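**White counters on the whole run, or just the island?**

**pantrymoth**
So the boxes are in, the doors go on in May, and I still haven't picked a counter! It's a galley with a 49-inch island at the open end (yes, tiny, I love it anyway). The cabinets are a dark green from Brindov and I keep coming back to plain white on top of them. No veining, no sparkle, just white. The quote from Steinbach for all of it is $2,598, and if I only do the island and put butcher block along the walls it drops to $1,666.
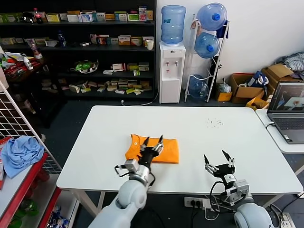 The lower price is tempting, but the window is on the sink side and I really want that light bouncing around over there. Also I've never oiled a piece of wood on schedule in my life. Has anyone lived with white everywhere for a few years?

**ledgerstone**
Do it! We went all white over navy and I still get a little thrill coming down in the morning. The kitchen faces north and it feels a full size bigger. Coffee wipes off. Turmeric takes some work – I make a baking soda paste, leave it while I eat, and it's gone by the time I've cleared the plates. Get the matte finish if they offer it, the gloss one shows every swipe of the cloth.

**tenon_and_toast**
I'll argue the other side, cheerfully. Wood on the walls, white on the island. Two tops make a narrow room less like a hallway, and scratches in butcher block sand right out. I did mine in an afternoon with a borrowed sander. Oiling is four times a year, tops. You can do it, pantrymoth!

**pantrymoth**
You have far too much faith in me.

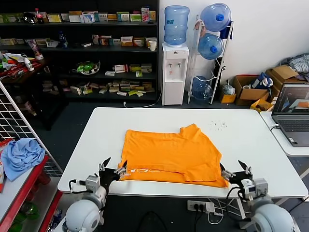 **gullwing_shelf**
Matte white for me, and I'd take it all the way down both sides. One thing to go in knowing is that it shows what's on it. Look at that little scatter of dark specks to the right of the orange T-shirt, you spot it right away on a white top. On my old brown granite I'd have found them with my elbow. I like that now, I wipe more and the place feels fresher, but my sister-in-law would lose her mind.

**tenon_and_toast**
See, that is my whole case for wood! I don't want my counter telling on me at 7 a.m.

**ledgerstone**
Ha, fair. But a counter that hides stuff is a counter with stuff on it.

**pantrymoth**
OK, leaning all white, matte. Next thing is the edge. Steinbach does a square edge at no charge and a small round-over for $50 more. Square looks so crisp against the flat doors, but the island corner is right where everyone cuts through to the back door. 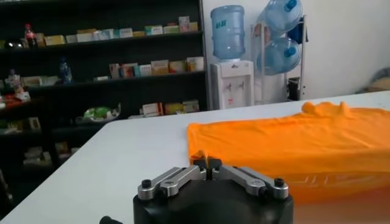
**gullwing_shelf**
Pay the 50! Hips heal, but a square edge on a walkway gets chipped, and chips on white are no fun. You could ask them to leave the wall runs square and round only the island. The shop in Diritska did that for us and I can't tell from across the room.

**tenon_and_toast**
Agreed on the round-over, and I'm glad we found one thing. Go see the Trakoso samples before you sign, too. Their white is warmer and might sit better with green.

**pantrymoth**
Ooh, didn't know about the warmer one. Going to prop a sample by the sink for a few days and will post once the doors are on.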